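Jorkska Adding Machine Register
README and data card

Last changed 25 September 2021

What is in this register

The register is a list of mechanical adding machines and calculators, one line for each machine that we could trace to a patent, a catalogue, an advertisement or a surviving example. At this moment it holds 2410 lines. Typewriters, cash registers and time recorders are left out, also when the same inventor made them. Slide rules are left out too, with the exception of the ones that were sold fixed to an adding device.

The work was started by Kai-wen Siu, who collected stylus-operated adders and kept his notes on paper cards. Ya-wen Lai typed the cards into a spreadsheet. Hok-lam Chung later checked the patent numbers and made the file layout that is used now. I am Sze-wing Tsao and I look after the files and this text. English is not my first language, so if a sentence is unclear, please write to me and I will repair it.

Files

machines.csv - the main table, one line per machine
patents.csv - one line per patent, with the machine it belongs to
makers.csv - names of makers and sellers, with their spelling variants
sources.csv - where each statement comes from
notes.txt - longer remarks that did not fit in a column

All files are in UTF-8 with a comma as separator. Text fields which contain a comma are in double quotation marks. Empty means "we do not know". A hyphen means "we looked, and there was none". Please do not mix these two when you add lines, it took Hok-lam a whole July to separate them the first time.

Columns of machines.csv

id - a letter and a number, never used again after a line is deleted
name - the name as printed on the machine or in the earliest source
maker_id - points to makers.csv
kind - one of the words from the list further on
digits_in - how many digits can be entered
digits_out - how many digits the result can show
carry - how the tens carry is done: none, manual, automatic, or empty
year_from, year_to - first and last year in which we know it was offered for sale
seen - yes if one of us held the machine in his or her hands
source_id - points to sources.csv, several are possible with a semicolon between them

Kinds

disc: numbers are entered by turning a disc with a stylus or a finger.
chain: the same idea, but with an endless chain in place of the disc.
slide: flat bars are pulled up or down, with or without a hook at the top for the carry.
key, single column: one row of keys, the result is moved by hand to the next column.
key, full: a column of keys for each decimal place.
lever: numbers are set with levers and added by a crank.
other: everything for which we could not agree. Wing-sze Cheung would like to divide this group, and she is probably right.

About years and patents

A patent year is not a sale year. Many adding machines were patented and never built, and some were sold before the patent was given. For this reason year_from is filled only from advertisements, price lists, dated letters or dated machines. When only the patent is known, the year stays in patents.csv and year_from stays empty.

The date in patents.csv is the date when the patent was granted. The date of application is in a second column, and for older patents it is often missing. For reissued patents we keep both numbers and connect them in the column reissue_of.

If an inventor sold his rights, the patent stays under the inventor, and the buyer is put in the column assigned_to. We had it the other way in the first version, and it made small workshops look bigger than they were.

How it was checked

For each new version Wing-sze takes 100 lines by lot and compares them with the sources. In the last round she found 4 lines with a mistake. Two were wrong digits_out values, one was a maker name given to the wrong town, and one was a slide adder that had been entered as a disc adder. All four are repaired.

Known weak points

Machines from sellers who used their own name on a bought product are often in the table twice. The Clesik and the Brurnico slide adders are very likely the same product, but we did not have both open on the table at one time and so they keep separate lines. The Ryu disc adder is known only from one torn leaflet, and its carry column is empty.

Copies made for export are badly covered. So are machines with sterling currency wheels, where digits_in does not say much, because the pence column is counted as one digit even when it goes to eleven.

How to add or correct a line

Send the id, the column, the old value and the new value, and tell where the new value comes from. A photograph of the nameplate is helpful, a serial number even more. We do not take auction texts as the only source. For a new machine leave the id empty, I will give one.

Use

You may copy and change the tables for any purpose, if you name the Jorkska register. Scans of leaflets are not part of the download.

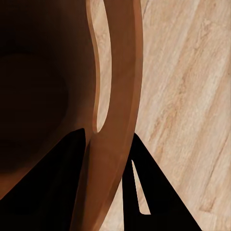
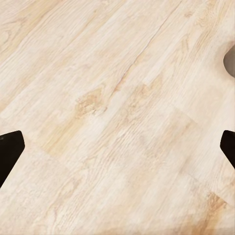
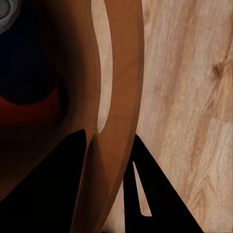
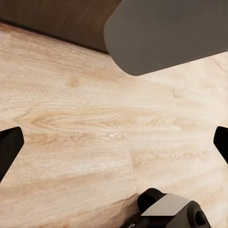 Can I find the value of my adding machine in the register?

The register holds no prices, neither the old selling prices nor present ones. The year and source columns may help you to identify the model, and with this a dealer or an auction house can tell you more.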